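**Finish notes, August, soap and oil on pale woods**

Wednesday, started just after eight. Continuing from the last entry on the Okafor dining chairs. Soap mix, oil panels, and the water spotting problem. Leilani wants a decision on the finish before the seats go out for weaving, so most of the day went to this and not to the joinery I had planned.

## Soap mix

Made a fresh batch. 100 g of the Wondley flakes into hot water, stirred until no lumps, left to stand with the lid on. The last batch was made with tap water straight from the bench sink and it went stringy. Used the filtered water this time. It set to something like thin yogurt by late morning and stayed that way.

Notes on the flakes: the new bag is finer than the old one and dissolves faster, but it also foams more if you stir hard. Stir slowly with the flat stick. Skim what foam there is. I tried using it with the foam still on and it left rings on the test piece that had to be wiped out again.

Smell is stronger than the old bag. Gone by the afternoon once the pieces were dry.

## Panels

All test panels are offcuts from the chair rails, planed, then hand sanded. Marked on the back in pencil.

- A: soap only, three coats, sanded lightly between coats
- B: soap only, three coats, no sanding between coats
- C: Skerkley white oil, one coat, wiped off
- D: Skerkley white oil, one coat, then soap over it once cured
- E: nothing, kept as the control

A is much nicer to touch than B. B has raised grain all over and feels like a cheap towel. I knew this already but Dindo had asked whether we could skip the sanding on the underside of the seat rails to save time. Looking at B, I would say skip it on faces that nobody's hand will reach and do it everywhere else. The inside of the back posts counts as a place hands reach. People pick these chairs up by the back posts.

C is warmer than I expected given that it is sold as a white oil. Side by side with E it is clearly yellower. Fitzgerald thinks the can was not shaken enough and the pigment was still on the bottom. Possible. It had been on the shelf since the spring. I put a stick in and there was a soft layer at the bottom. Stirred it up and did a second C panel (C2) to compare. C2 is paler but looks slightly chalky in the pores, mostly on the end grain.

D not ready. The oil needs longer. Left it on the rack by the window.

## Sanding

Last time we went too fine. Gus had taken the first set of rails up to 800 and the soap barely went in. It sat on the surface, dried to a film, and came off on a dry cloth. Those rails looked good for one day. He has now taken them back with the gray pad and recoated, and they are taking it properly.

For the shop list, so that we stop arguing about it:

1. Plane or scrape first where the grain allows.
2. Sand to a medium fine grit and stop there.
3. Wet the whole part with a sponge, let it dry fully, knock down the raised grain.
4. First coat of soap, generous, leave it a few minutes, wipe off.
5. Dry completely. Light sand by hand, with the grain.
6. Repeat until the surface stops drinking unevenly. On the chair rails that was the third coat.

Dry completely means dry completely. I did one rail too early this morning and the paper clogged straight away, and then dragged gray crumbs along the surface. Threw the paper out and washed the rail down.

Marisol asked about scraping between coats in place of sanding. Tried it on a spare rail. It works on the flat faces if the edge is fresh, but it lifts little fibers wherever the grain dives. Not worth it for the chairs. Might be good for a wide flat top.

## Grain and color on wide tops

Related question from Leilani: if we do the matching table for Okafor, does the soap even out the color between boards or make the difference show more? From the panels, it seems to do a bit of both. The pale boards stay where they are. The darker ones go slightly grayer, so the gap in color gets smaller but the streaks inside a board stand out more under a low light. Oil pulls the darker ones toward yellow and makes the gap bigger.

My preference for a top is to sort the boards before glue-up, lay them out loose, wipe the lot with a damp cloth, and look at them before they dry. Damp color is close to oiled color. It tells you nothing about soap, so for soap you look at them dry.

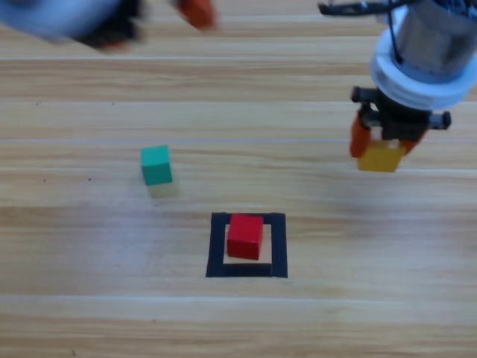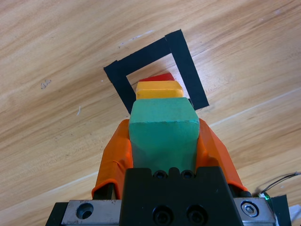
*Light wood tabletop, both pictures. Black tape square in the second.*

Back to the layout question. Fitzgerald would alternate light and dark boards on purpose. I would group them so the darker ones run toward the middle. Leilani will ask the client. Until then nobody is to rip the wide boards. They are stacked on the left side of the rack with a note on them.

Seams: if we leave a fine shadow line between the boards it has to be the same depth all the way, or it collects soap. I found dried soap in the joint of the old bench sample and had to pick it out with a cocktail stick. A tight flat joint is easier to look after. If the client wants the line, cut it after the second coat and seal it with the last one.

## Water spotting

The actual problem from last week. One finished chair had a drip on the front rail and dried with a dark ring. It was thought to be the soap. I don't believe it was the soap.

What I did:

- Put drops of filtered water on A, C2 and E, left them over lunch.
- Put drops of tap water next to them.
- Put a wet steel washer on the end of each panel.

Results when I came back: the filtered drops left slightly raised patches on A and E, which went down with a rub. Nothing visible on C2. Tap water the same, with a faint pale edge on E. The washer left a dark gray ring on A and E and a lighter one on C2.

So the ring is iron. Going back to the chair, the front rail had been sitting on the old trestle with the screw heads showing through the pad. The position of the mark matches a screw. Gus has covered the trestle with cork and I have moved the steel wool out of the finishing corner completely. White pads only from now on. There was steel wool dust in the drawer with the cloths, so those cloths have gone to the metal side of the shop.

To get the mark out: oxalic acid, weak, brushed over the full rail and not just the spot, rinsed well, left overnight. Gloves and the mask. I will do this tomorrow with the door open. The rail will have to be resanded and start again from the first coat. Marisol has the key to the cabinet.

Written on the wall next to the rack: no steel on soaped parts.

## Wear test

Rubbed A and C2 with a folded cotton cloth with a small weight on it, 100 strokes each, same cloth folded to a clean face. A went slightly shinier in the rubbed track. C2 showed nothing I could see, though the cloth picked up a little white. That could be the pigment that never really got into the pores. I would give it more time before calling it a fault.

The shine on A can be brought back down with a damp wipe of soap. That is the argument for soap in general. It wears quickly but anyone can repair it at home with a bowl and a cloth. The argument against is that they have to be willing to do it. The Grisesero stools came back to us last year looking gray and furry, and the café had been cleaning them with bathroom spray. We cleaned and resoaped them, and they looked fine, but it was most of a day that we did not charge for.

If we use soap on the Okafor chairs we should send a small jar of flakes and a card. Draft for the card:

> Wipe with a damp cloth. When the wood starts to look dry or feels rough, stir a spoonful of soap flakes into hot water, let it cool, and wipe it on evenly. Wipe off what stays wet. Let the chair dry before sitting on it. Please don't use spray cleaners, steel wool or scouring powder.

Dindo says the spoonful is too vague and people will ask what spoon. Change to tablespoon and give the amount of water. I need to measure that. Not done today.

## Cost and time

Soap is cheap, the labor is not. Three coats with drying between them means the parts tie up the rack for most of two days. The oil is one coat but then needs its full cure before anyone can stack them. In rack time it comes out close to even. The weaver wants the frames dry and free of smell, so whichever we choose they can't go out this week.

One can of the Skerkley would do all the chairs with some left over. We have one full can and the old one. The old one should be used for undersides or thrown out properly. I would throw it out.

## Where it stands

Leaning toward soap for the chairs and oil for the table, if there is a table. Chairs get moved, bumped and repaired. A dining top gets wine on it and I don't want to be called about wine. The two won't match exactly in color. C2 next to A is close in daylight and less close under the lamp over the assembly bench. Leilani should see them under a warm bulb, which is more like what the client has at home.

To do:

- Oxalic on the front rail, rinse, leave overnight
- Soap over D when it stops smelling of oil
- Measure water for the card
- New cloths, white pads, more sponges
- Tell the weaver it will be next week
- Take A, C2 and E up to the office for Leilani, with the warm lamp

Rack lights off, lids on, oily cloths laid out flat on the rail outside. Left at five thirty.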